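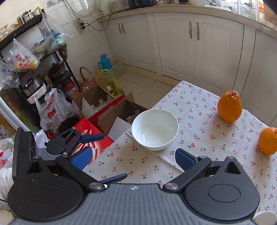 Fruit prints have been a standard part of the household tablecloth trade in the Hunel valley for as long as the surviving order books go back, and they were still the most common type in the homes we surveyed. Our questionnaire asked people to describe the cloth that was on the kitchen table on the day they filled in the form. The survey closed on 29 Apr 2018 with 941 usable replies. Answers were free text, so the first task was to sort them into groups. We used the categories in the Branetti mill's own order books: plain, woven check, stripe, floral, fruit, and "scene," which covers windmills, boats, farm animals and similar subjects. Most replies could be placed without trouble. A fruit print in the Branetti sense is a repeat of small, separate fruits on a light ground, with the stem or leaf printed in green. The cloth in Figure 2a, with small red cherries and green stems on white, fits that definition. Larger fruits arranged in baskets or garlands were entered by the mill as scenes, and we kept to that rule even where the person answering had written "fruit."

The order books do not explain why the mill drew the line there. The likely reason is practical. A small scattered repeat can be cut at almost any point and the eye will not notice, while a garland has to be centered. The cutting room charged more for centered work, and the two kinds of cloth were kept in separate columns so that the price could be worked out quickly. For our purposes the distinction is useful in another way. It separates cloths bought for everyday use from cloths bought for guests, and this is the difference that people in the interviews talked about most.

We held interviews in June with people from 30 of the households that had returned the form. They took place in the home, usually at the kitchen table, and lasted around 2 hours. We did not ask about taste directly. The opening question was where the cloth had come from, and the talk was allowed to go on from there. In many cases the person did not know. The cloth had been in the house, or it had come with the table, or a relative had left it behind after a visit. Few people could name a shop. This was a surprise to us, given how clearly the same people remembered buying curtains, and it agrees with what the Gorka household inventory project found for towels and bed linen: things that are used every day and wear out slowly tend to lose their history.

Where people did remember a purchase, it was often from the market at Fourie, where seconds from the mill were sold by weight until the stall closed. Seconds were cloths with a fault in the print or the hem. The usual fault in small fruit prints was a slight shift between the red and the green, so that the stem did not quite meet the fruit. Several people brought out such cloths and pointed to the gap, and one had believed until then that all cherry cloths were made that way. The mill's inspection notes treat a shift of this kind as minor. Scenes with the same fault were sent back or cut up for napkins.

We should be careful about how much weight to put on the Fourie stall. People who had kept a cloth from it were also people who liked to talk about it, and they may be more common among those who agreed to an interview than in the valley as a whole. The questionnaire did not ask about the place of purchase, so there is no way to check. A later survey should include the question.

The interviews also showed that the word "tablecloth" is used more loosely than the form assumed. In some homes it meant any cover on the table, including coated cloth bought off the roll. In others it was kept for woven cotton or linen, and the coated kind was called "the cover" or "the kitchen cloth." When the second group received our form, some wrote that they had no tablecloth, then added in the margin that the cover was a fruit print. We counted these as fruit prints. A strict reading of the form would have lowered the share of prints and raised the share of bare tables, and we think it would have given a false picture of what kitchens in the valley look like.

Age and household size were recorded, but neither had a clear link to the type of cloth. The kind of room did. Households that ate in the kitchen were more likely to have a print of any sort than households with a separate dining room, and much more likely to have a fruit print. In homes with both a kitchen table and a dining table, the usual pattern was a print in the kitchen and a plain cloth, or none, in the dining room. People described this as normal and had little to add when asked about it. One wrote on the form, "cherries for breakfast, white for Christmas," and similar statements came up in the interviews.

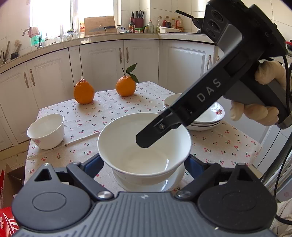

4.3 Ground color and tableware

The ground color of a print is the color of the cloth between the motifs. The Branetti books list white, cream, pale yellow and pale blue for the fruit series, and white outsold the others in every year for which the books are complete. We expected the homes to show the same order, and they did, with one exception. Pale yellow was much rarer in the homes than in the books. The yellow dye may have faded to something that people now call cream. A few of the older cloths we were shown had a stronger yellow inside the hem than on the face, which supports this, but we did not test the dye and leave the point open.

It is sometimes said in trade writing that a printed cloth calls for plain dishes. In the homes we visited this was broadly the case, although people did not give it as a rule. White dishes were in daily use nearly everywhere, on every sort of cloth, and a plain white bowl on a fruit print, as in Figure 2b, was an ordinary sight. Patterned dishes were more often kept for the dining room, where the cloth was plain. The two rooms were in this sense opposites, with the pattern on the table in one and on the plates in the other.

We do not think that this was planned. White dishes are cheap, easy to replace one at a time, and sold in every supermarket in the valley. A household that breaks a white bowl can buy another that is close enough. A household that breaks a bowl from a patterned set has to search for the match or live with the gap, and so the set is put away and used less. The cloth follows a different course. A white cloth shows every stain, and a print hides some of them, so the print goes where the meals are messier. Both choices come from the same concern with wear, and the combination of plain dish and printed cloth is the result.

Kitchen color may play a part as well. Many of the kitchens had white cupboards and white walls, fitted in the course of renovation, and people who had made this change sometimes said that the room had needed "something on the table." Others had moved to white kitchens and taken the printed cloth away, wanting less color. The two groups were of similar age and lived in similar houses. We could not find anything in the questionnaire data that would predict which way a household would go, and the interviews are too few to settle it.

Washing was mentioned often. Small prints on white were said to come up well in a hot wash, and people were willing to bleach them lightly, with the green going before the red. A cherry cloth that has been bleached many times ends up with red dots and almost no stems. We saw cloths at several stages of this process, some of them in the same drawer. People did not throw them away at the point where the stems had gone. They moved them under another cloth as padding, or used them on an outdoor table, or cut them down for shelves and drawers. The form asked only about the cloth on the kitchen table and so missed these later uses entirely.

For dating, this creates a problem. The shape of the stem is the best guide to when a Branetti cherry cloth was printed. Early rollers have a single curved line, and later ones have a forked stem joining a pair of fruits. Once the green has washed out, only the size of the fruit and the spacing of the repeat remain, and both were carried over when the rollers were recut. We have therefore marked bleached examples as undated in the catalog, even where the owner was sure of the year. Owners' dates are given in a separate column.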